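Teleoperators wanted: teach a simulated hand to tidy a table

Jisevthorpe, part time, starting in July

We are looking for 12 people to join the Rulach project as demonstration operators. You put on a headset and a pair of tracking gloves, you move, and a robot hand in our simulator moves with you. Every run you complete is saved as an example for the model to learn from, so the way you reach for things really does end up in how it reaches. We think this is some of the most enjoyable work in the building (several of our engineers sneak in runs over lunch), and we'd love to share it!

What a shift is like

A shift lasts four hours with a proper break in the middle. You'll get a short instruction, such as "move the apple from the plate to the bowl," and carry it out with the simulated hand. Then the table resets and you go again, sometimes with the same instruction and sometimes with a new one. In a good shift an operator records roughly 68 runs, but please don't race. Smooth, natural motion is worth far more to us than speed.

Fumbles are welcome too. If you drop something and pick it up again, keep recording and tag the run as a recovery. The model needs those badly.
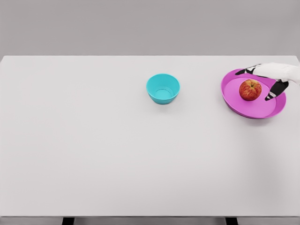 Who we'd like to hear from

No robotics background needed, and no coding. Our best operators so far include a pastry cook, a retired piano tuner and a student who had never worn a headset before. You should be comfortable standing for up to two hours at a stretch, happy to repeat a small task many times, and willing to tell us when an instruction makes no sense. Left-handed people, please apply! Most of our runs so far are right-handed.

If headsets make you queasy, mention it. We have a desktop setup as well.

Training and pay

Your first two shifts are paid training with Yupin Chantharasri, who wrote our operator guide. Pay is hourly, the same for training and regular shifts, and we'll send you the current rate before you interview.

How to apply

Write a few lines to Khairul Tarigan at the Rulach desk by 9 May 2026. Tell us which days suit you and something you're good at doing with your hands. Anything counts, from knitting to fixing bikes. We'll invite you in for a half-hour tryout on the simulator, and you're welcome to bring a friend along to watch.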